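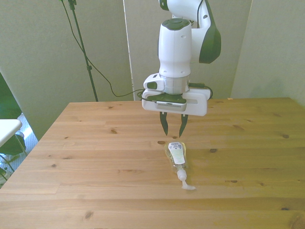

Clear pump bottle, barcode label, pine table.

I have been putting off writing about soap for weeks, which tells you how gripping a subject it is. But three people asked in the comments on the towel post, and I did say I'd get to it, so fine.

The question was whether decanting saves money. You know the pitch: buy the big refill, keep one nice pump bottle by the sink, top it up forever. Every home blog I read has a version of it, usually with a row of matching bottles on a shelf and a link to buy the matching bottles. I went in doubtful and I'm still mostly doubtful, though I've changed my mind on one piece of it.

My trial ran 31 days. I used a Valtonen refill pouch, unscented, in a plain clear bottle at the bathroom sink, and in the kitchen I kept buying the ordinary kind from the corner store and tossing it when it ran out. Two sinks in one house is a bad experiment, I know. The kitchen gets more use and greasier hands. I don't have a lab.

The refill was cheaper per ounce. Not by as much as the front of the pouch claimed - that number compares it with the priciest bottle in their own range, in small print on the back. Against what I'd normally buy, I saved the price of a cup of coffee, and not a good coffee.

Then there's the pump. Pumps are the weak part of this whole idea. The bottle is a piece of plastic and will sit there until the sun burns out, but the pump has a spring and a little ball in it and it gets gummed up. Mine began sticking in the third week. I ran warm water through it, which helped for two days. Zelthorpe sells replacement pumps in a bag of 6, and if you buy those you've spent your coffee money and then some.

Clear bottles do have a point in their favor, and this is where I moved. I used to think they were only for show. But with a clear one you can see what's left, and I stopped doing the thing where you press four times, get air, and walk dripping to the hall closet. My old bottle was solid white and I was always guessing. Small thing, but I'd pay for it.

Labels, then. The decanting crowd wants them off: soak it, scrape it, rub the gunk with oil, stick on a new one that says SOAP in thin letters. I'd leave the printed one where it is. It's ugly. It also has the ingredients on it, and if somebody in your house gets a rash you will want to read them. Obviously that only works if you keep filling it with the same stuff.

I also tried the trick of laying a nearly empty bottle on its side so the last of the soap collects. With a straight tube it did nothing for me. Upside down in a mug, cap on tight, then pour what's left into the new one. That works and costs nothing.

As for the foaming kind (Skernotach makes the one everybody links to), it's watered-down soap in a fancier pump. I used more presses per wash with it, so I doubt I used less soap. If you've measured it properly, send me your numbers and I'll look.

Dish soap next time, maybe in March. I have opinions about the sponge holder too.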